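**Recording rules for home jobs: do we clear the floor first?**

**hanane_h**
I look after the guidelines for people who record household work for robot training at Patico. Version 8 says the floor must be clear before recording starts. Taha wants that dropped for decorating jobs. What do others do?

**tkabbaj**
I do want it dropped. Paste, brush, scraper, bucket on the tiles, torn wallpaper all over the place. Decorating looks like that. If we sweep up first, the robot learns to work in a showroom. 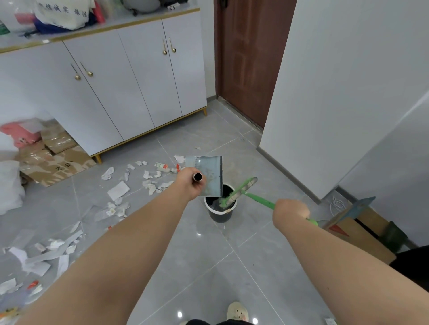 My other point is the hands. The rule should say both hands and both tools stay in view while loading the brush. That matters more to me than scraps of paper.

**Ludmila B**
Disagree on the floor. Wet paper on tile is a slip risk for the person recording. We rejected 13 clips out of 312 last month and I'd reject more. Keep a clear path to the door at least.

**tkabbaj**
A path is fine. A bare floor isn't.

**younes_b**
We have the path rule at Katiyar. Also: bags and parcels with writing on get turned round or moved before you start. Saves blurring later.

**hanane_h**
I can live with a path. Draft for version 9: clear way to the door, waste may stay where it falls, both hands in view, printed items put away. Ludmila, would you pass that?

**Ludmila B**
If you say how wide the path is, yes.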